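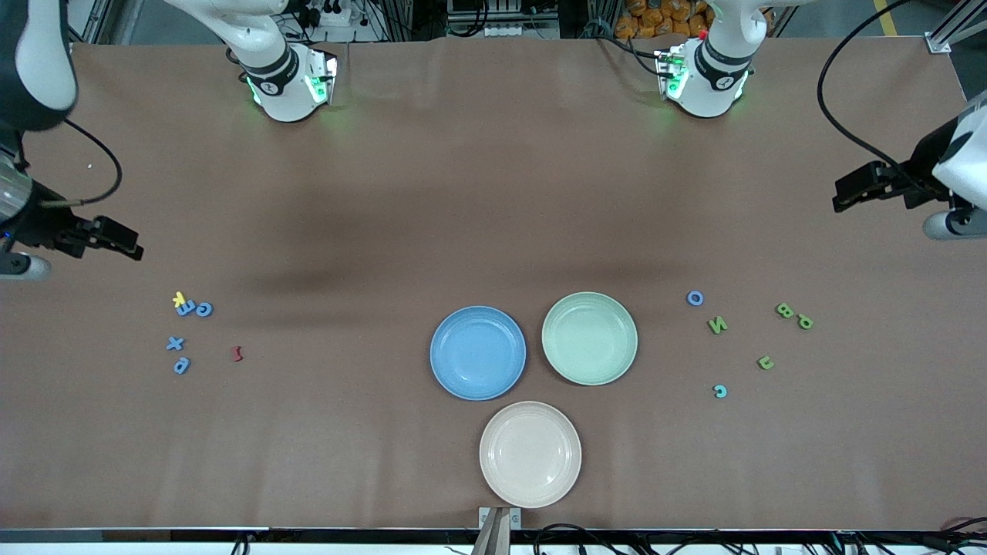 Dewanti Tjoa wrote to us in January to say that her Skuvitz kettle had outlived two toasters and a marriage, and could she please have the same one again in green. We were delighted to tell her yes! The Skuvitz stovetop kettle is back in green, as well as the cream and the dark blue we have always kept.

For anyone who hasn't met it before, this is a plain, roomy kettle for gas, electric and induction hobs. It holds 2 litres, which does a good big pot of tea with enough left over for a hot water bottle, and it weighs 615 grams empty, so it isn't a strain on the wrist when you carry it over to the sink. The whistle is on the low side – more of a hum, really, until it gets going – and it flips up out of the way if you have a baby asleep upstairs.

The lid is wide enough to get a hand and a cloth inside. If you live in a hard water area, as we do here at Siltance, fill it halfway with water and a good splash of white vinegar, bring it to the boil, leave it for an hour and rinse it well. Please don't put it in the dishwasher, however tempting it looks after Sunday lunch, as the enamel goes dull.

Consuelo Nava in our shop has spare handles and whistles for all three colours, and will happily post them out. The older Rashidi handles fit too, though you will need the longer screw.

Price: £89, with postage included
Guarantee: 3 years
Colours: green, cream, dark blue
Spare whistle: ask when ordering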